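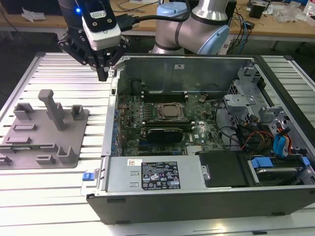

3.2 Condition of the units at intake

The study covers 356 desktop towers retired from office use and received at the Skatow sorting hall between May and the end of the following quarter. Each tower was weighed, assigned a lot number and laid on its side on a slotted table before the side panel was taken off. Units with visible liquid damage or a bent chassis were excluded and are not part of the totals in Section 4. The remaining units were graded by the Kenden scheme, which uses 6 classes of completeness, from a bare chassis (class 1) to a tower with all boards, drives and cables in place (class 6).

Parts were recorded in fixed order: power supply, drives, expansion cards, memory, processor, board. A part was entered as present only if it was in its mount.

3.3 Processor and board

The value of a retired motherboard depends mainly on what is left in its sockets. A processor that has been separated from its heat sink can be identified from the marking on its lid once any remaining thermal paste has been wiped away, and it can be tested apart from the board. Boards were therefore sorted first by socket state. In Figure 2 the lid of the processor is exposed inside the metal retention bracket, with the lever running alongside the socket, and the board was entered under "socket filled, cooler absent." Memory slots were entered separately, by bank, as the Prantl price list treats a board with banks on both sides of the socket as its own category.

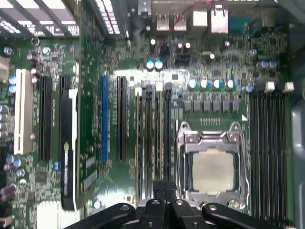 Figure 2. Socket area and memory slots of a retired desktop board.

Damage to the socket contacts is the most common reason for a board to be moved from resale to material recovery. It cannot be judged while the processor is seated, and for this reason the grade given at intake was provisional. On boards with a processor in place, such as the one in Figure 2, the final grade was set after removal. Capacitors were checked for swelling from above and from the side, and a single swollen part was enough to lower the grade by one class.

3.4 Cables, drives and power supply

Handling time was governed more by cabling than by fasteners. The Clernetti protocol allows 200 seconds for freeing all internal leads, a limit that holds for towers with one drive but is often exceeded when power and data leads share the same route. The tower in Figure 3 is of the latter kind: red, orange and yellow power wires and blue SATA cables run together through the drive cage area. 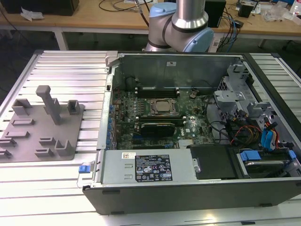 Figure 3. Open tower with power supply, board and drive cage.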